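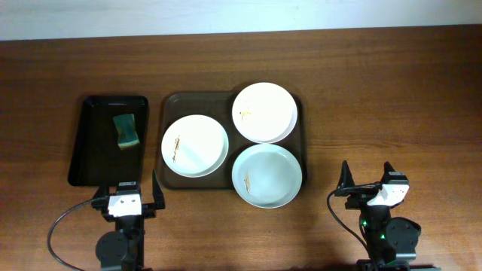
How many people can one Gridari smoker feed?
Fully loaded, the Gridari holds enough pork shoulder for 60 sandwich plates, or 50 if you serve ribs on the side.

The Gridari is an offset smoker built for competition teams and for anyone who cooks for a crowd in the yard. It burns splits or lump charcoal. The cooking chamber has 3 pull-out racks, and the whole unit weighs 242 pounds without the cart.
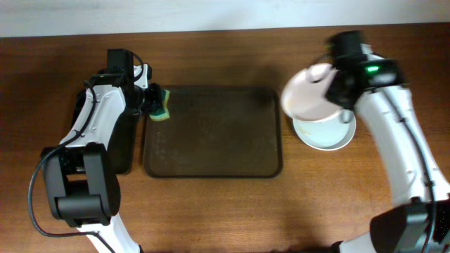

Page last changed: January

Heat is set with two dampers, one on the firebox door and one on the stack. Most cooks leave the stack open and work the door. Give the pit an hour to settle before the meat goes on - longer if it is windy.

The grease drain runs to a bucket hook under the right side. Bucket not included.

Josefien Hendriks cooked on this model at the Skullton rib contest and asked us for a lower shelf at the firebox end. It is now standard. Older units can be fitted with the same shelf using the Kramer bracket kit, sold separately.
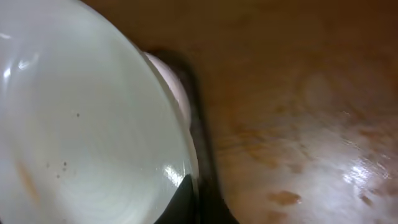

The shelf folds flat for towing and locks with a pin. Do not tow with the pin out, and do not move the smoker while there is a fire in it.

Colors: black only.
Cover: optional, fits with the stack cap on.
Warranty: firebox and chamber, 3 years. Paint and thermometer are not covered.
Pickup: Zedurberg warehouse, by appointment. Bring a trailer or a truck with a ramp - we load with a forklift but cannot unload at your end.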